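**Witik Announces the Kundier, a Two-Channel Desktop Preamp and Practice Hub for Bass Players**

*For release in July*

Witik announces the Kundier, a desktop preamp, headphone amplifier and USB audio interface designed for electric and upright bass. The unit combines a full tone section, a compressor, a drum machine and a phrase recorder in a single box that sits on a desk or fits in the front pocket of most gig bags.

The Kundier is the first Witik product to carry the Mersha preamp circuit, which the company has used until now only in its rack equipment. The circuit has a high-impedance input suited to piezo pickups as well as standard magnetic pickups, so upright players can plug in directly without a separate buffer. A pad switch on the rear panel lowers the input level for active basses.

"Most bass players I know practice through whatever is lying on the desk," said Unai Bermúdez, product manager at Witik. "Usually that means a guitar interface with the low end rolled off, or a small amp turned down until it has no tone left. We wanted a desktop box that starts with the bass signal and builds everything else around it." 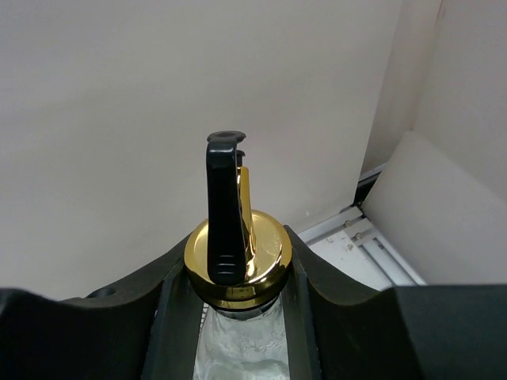
Witik Product Development, Bass and Low Frequency Group

**Two inputs, one desk**

The Kundier has 2 instrument inputs, each with its own gain control and mute button. A player who doubles on electric and upright can leave both connected and switch between them with a footswitch. The inputs can also be used at the same time, which lets a teacher and a student play together through one unit. Each input has separate level settings for the headphone outputs, the line outputs and the USB connection.

Both inputs feed the same tone section. Bass and treble controls are fixed shelving types. The low-mid and high-mid controls are sweepable, and each has a small push switch that narrows the band for notching out a room resonance. A high-pass filter with a variable corner frequency is placed ahead of the equalizer. It can be set low enough to stay out of the way of a five-string bass.

**Compressor and drive**

The compressor uses one main knob for the amount of compression and a three-position switch for attack time. A side-chain filter keeps low notes from triggering it too early. Next to it is a drive section with a blend control, so the clean low end stays in the signal when the overdrive is turned up. Either section can be placed first in the signal path from the setup menu.

**Practice tools**

The built-in drum machine includes 50 patterns covering rock, funk, reggae, swing, bossa nova, country and several odd meters. Tempo can be set by tapping the footswitch or turning the main encoder. Patterns can be chained into songs with up to 4 sections, and each section can be given its own length and fill.

The phrase recorder stores up to 654 seconds of audio in the unit's internal memory. Recordings can be overdubbed, slowed down without a change in pitch, or exported over USB as standard WAV files. An undo function removes the most recent overdub. The headphone mix and the line output mix are independent, so a player can hear the drum machine and recorded phrases while sending only the bass signal to an amplifier or mixing desk.

A Bluetooth receiver is included for playing along with music from a phone or tablet. Bluetooth audio can be routed to the headphones only or to all outputs. A balance control lets the user set the backing track against the bass without changing the volume on the phone.

**Headphones and monitoring**

Headphone outputs are provided in both 1/4-inch and 1/8-inch sizes, and both can be used at once. The headphone amplifier has enough voltage swing for high-impedance studio models. A cabinet simulation with several speaker types can be switched in for the headphones, the line outputs or both.

Gert Masilela, lead circuit designer on the project, said the headphone stage took longer than any other part of the design. "Bass asks a lot of a small amplifier. If it runs out of current, the note goes soft at the front and you start playing harder to make up for it. We went through a number of versions before the low B felt right under the fingers."

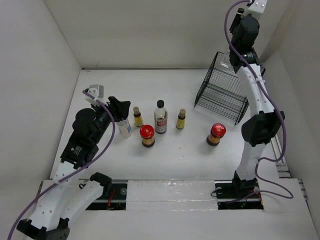 **Recording and software**

Connected to a computer by USB-C, the Kundier appears as a class-compliant audio interface and needs no driver on macOS. A driver for Windows is available as a free download. Dry and processed signals are sent on separate channels, so a part can be recorded clean and processed again later through the unit's own preamp and drive sections.

The Kundier also works with Naltirow, the Witik editor and librarian program. Naltirow gives access to all menu settings, lets users rename and back up presets, and includes a pattern editor for the drum machine. Presets made on the unit appear in Naltirow as soon as it is connected. Existing Naltirow users will need to update to the current version before connecting a Kundier for the first time.

**Construction and power**

The case is folded steel with a powder-coated finish. Controls are mounted directly to the panel, and the input jacks have metal nuts. The Kundier runs from the supplied power adapter or from a USB-C power bank. A ground lift switch is fitted beside the balanced line outputs.

**Key features**

- Mersha preamp circuit with high-impedance inputs for magnetic and piezo pickups
- Separate gain and mute for each input
- Sweepable low-mid and high-mid controls with narrow-band switches
- Variable high-pass filter
- Compressor with side-chain filter, drive with clean blend
- Drum machine with song mode
- Phrase recorder with overdub, undo and slow-down
- Bluetooth receiver with balance control
- Balanced line outputs with ground lift
- USB-C audio interface with separate dry and processed channels
- Footswitch jack for input switching, tap tempo or recorder control (footswitch sold separately)

**Availability**

The Kundier will ship to Witik dealers in July. The package includes the power adapter, a USB-C cable, a printed quick-start guide and a set of adhesive rubber feet. The full manual and the Naltirow software can be downloaded from the support section of the Witik website. Dealers who want a demonstration unit should contact their regional sales representative. Review units may be requested through the Witik press office.

**About Witik**

Witik designs preamps, direct boxes and practice equipment for bass and acoustic instruments. Its products are sold through independent music stores and online dealers.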